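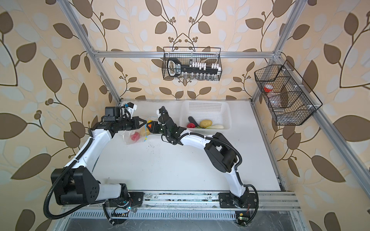

Source: Jodotholm Baseball Operations, Systems Desk

Ticket: Prospect rankings page displays graduated players
Reported by: Funus affiliate office
Priority: Normal
Status: Resolved, monitoring

Summary of issue
Following the May roster update, the organizational rankings page continued to list players who had passed the rookie limit for at-bats. The Skillach affiliate reported the same fault. Farm system scores were therefore higher than they should have been for both clubs.

Steps taken
The desk cleared the page cache and waited 15 minutes. No change was observed. The import was then run by hand from the Daneshvar statistics feed. It stopped after 300 records with a timeout message, and player records beyond that point kept their old status.
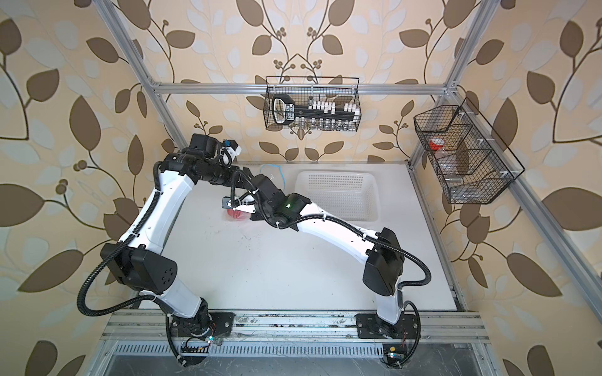

The eligibility rule was reviewed next. A player loses prospect status once the service time or at-bat limit is reached, and the page is expected to drop the name at the following import. Offices adding a header picture to their rankings page should note that the banner crops from the top. With the leaf-print wallpaper behind the two white arms, for instance, the pattern is the first thing lost, and the picture should be placed lower before saving. The crop has no effect on player data.

Cause
The import timeout was set to 90 seconds. The larger post-draft file requires more time than this setting allows.

Resolution
The timeout was raised to 300 seconds and the import completed. Graduated players no longer appear, and both farm system scores have been recalculated. Trade records were checked separately and required no correction.

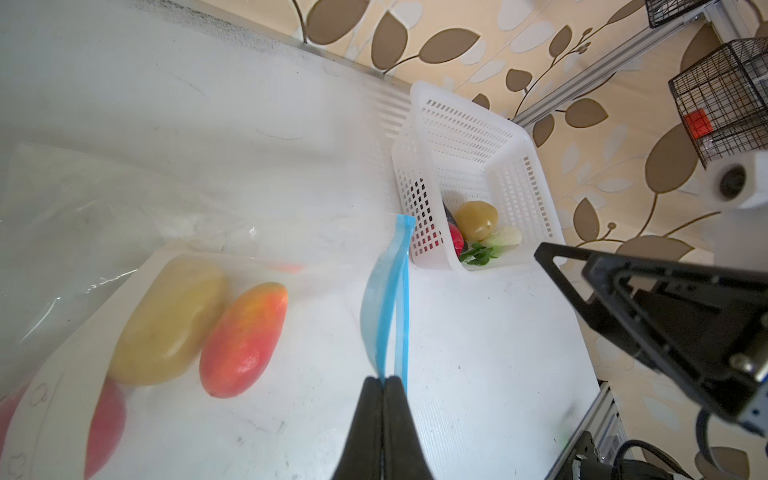 Gripper holding the blue zipper edge of a clear plastic bag.

Follow-up
Affiliate offices are asked to refresh the page and report any remaining errors under this ticket. The ticket will close after 5 clean imports.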